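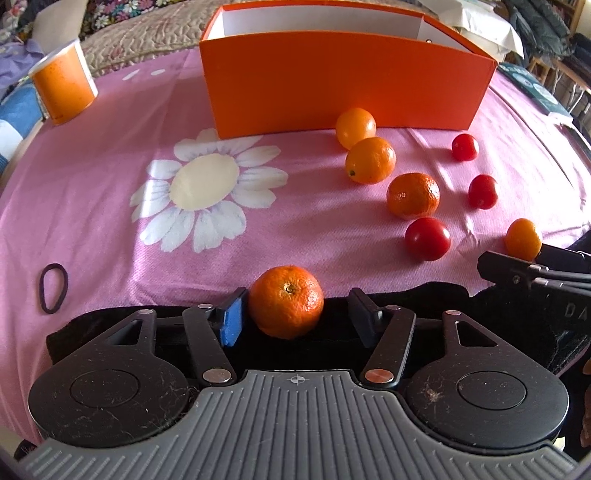 Odano House
Room check, form 272
Room 13, second floor back
July, morning round

Marks used: OK, Watch, Fix. Comments go under the line they belong to. Comments that say "fine" will be sent back, as we had a whole winter of "fine" and then the gutter came down.

1. Getting in and out

Door opens fully: OK
It opens fully if you lift it slightly, which everyone on this floor does without thinking. A new arrival would think it was locked. Left as OK because it is no worse than last time and the form has no box for "knack".

Door closes by itself: Watch
Closes most of the way by itself and considers the rest.

Fire notice on back of door: Fix
Notice present. It is for Uvberg, our other building, and directs the reader to a staircase we don't have.

Clear floor from bed to door: OK
Tape measure says more than the 300 mm short of disaster we recorded in the spring, so somebody has listened. The rug is still the old rug.

2. Smoke, heat and electrics

Smoke alarm tested: OK
Loud. Apologies to the room below.

Heater (Jikby panel type): Watch
Switched off at the wall for summer. The cover has a rattle that comes and goes. Poojary Maintenance have been out to it on 2 occasions, and on both it went.

Nothing drying on or over heater: OK

Sockets and plugs: OK
No cracked plates, no adaptors plugged into adaptors. One plug has a label reading "DO NOT", with nothing further. We did not.

Bedside lamp flex: Fix
Pinched behind the headboard again. Pull the bed forward before freeing it, please. Pulling on the lamp is how we came to buy the present lamp.

3. Bed and coverings

Bedspread clean and lying flat: OK
Pink, with a white daisy of a size that settles any argument about what the bedspread is for. It can be seen from the door. Check the hem on both long sides when it next comes off for washing, as hems go first on these.

Quilted cover and other layers: Watch
Beige quilted cover, floral cloth, striped cushion in blue and white. No objection to any of them separately. If they all slide to one side they become a trip hazard, and they should be folded or tucked at the end of the day.

Labels on cushions legible: Watch
Not looked at on this round. Carry forward.

Mattress and slats: OK
One creak, located, harmless.

4. Food in bedrooms

Food kept in a container when not being used: Watch
Citrus and red cherry tomatoes on the bedspread, with an open orange cardboard box to hand. The box has a white inside and would show up any squashed tomato at once, so from our side it is an excellent box. Fruit to go in it, or down to the kitchen, before anyone sits on the bed. A mandarin forgives being sat on. A tomato doesn't, and the laundry charge is on the back of the form.

Fruit sound, no mould: Watch
Turn each piece over before it goes away. The stem end and the side it has been resting on are the places to look. One soft mandarin at the bottom of a box will recruit the others by the weekend.

Small fruit picked up off floor: Watch
Kumquats and cherry tomatoes roll. Look under the bed with a torch and not with a bare foot.

Crumbs, peel, pips in waste bin: OK
Bin has a lid. The lid has a bin. We have been asking for this since the refurbishment.

5. Small items

Loose items off the bed at night: Watch
A thin black rubber band and an orange-and-white cylindrical container, the container on its side at the bedspread's edge. Stand it up somewhere flat. The band goes in a drawer. If the house cat gets upstairs it will eat a rubber band before it eats anything we have paid for.

Books and papers away from lamp: OK
Teal book, on the bed, well behaved.

Clothes hung or put away: Watch
Dark clothing over by the wooden chair. Chairs on this floor are for sitting on, in theory.

Chair sound: OK
Wooden, four legs, all reach the floor. Rocked it by hand. The chair in the next room along should be ashamed.

6. Window

Restrictor fitted and working: OK

Sash cords: Fix
Left cord frayed. Prop the window with the block supplied. A shampoo bottle is not the block supplied.

To do

Correct fire notice, swap with Uvberg (they presumably have ours).
Free lamp flex.
Left sash cord, Poojary to quote.
Box up fruit, check each piece, kitchen shelf marked with the room number.
Cushion labels, next round.

Next check when the heater goes back on. Copy of this sheet to stay in the room, inside the wardrobe door, where the last one was found covering a hole. The hole has been added to form 272, page two.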